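Lirkari two-finger gripper arm, two months on the bench
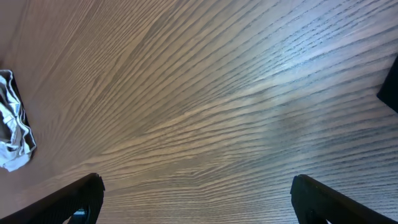
Bought in June for the returns bench at Skutik, where we sort and repack small stuff. Quick review as people keep asking and I've a shift to get to.

Setup. Fine. Eduard Michalík had it bolted down and running in 2 days, most of that spent on the software licence. Manual is poor, 53 pages and the bit on teaching positions is wrong. Ring support instead, they pick up.

Gripping. Boxes, yes. Anything stiff, yes. Soft things are hit and miss, it'll take a bag nicely then drop the next one the same size. Slower than Danica Kolář by a mile. Doesn't get a sore wrist though, and she did, every winter.

What's changed for us. Less lifting and twisting, more watching. Chantelle Mathebula used to pack all day, now she sets the jobs up and clears the jams. Says she likes it, would like it more if the pay grade had moved. Fair point and I've passed it on twice. Tatiana Urban hates it. Too quiet on the bench, no one to talk to on the late turn. We've put her back on the big parcels with the others and thats worked better.

No jobs gone so far. Ask me again next year.

Best day was 523 items, with a person beside it all day. Brochure implies you can walk off. You can't.

Moans: stop button is too far round the side, spare finger tips are dear, the beep. Teh beep!! Can be turned down, menu 4 or so, took weeks to find.

Would I buy it again, yes, for stiff goods. For clothing get a trial first. And tell your people before it arrives, we didn't and it was a bad week.

Contact us | © Trindow Workshop Reviews | Back to top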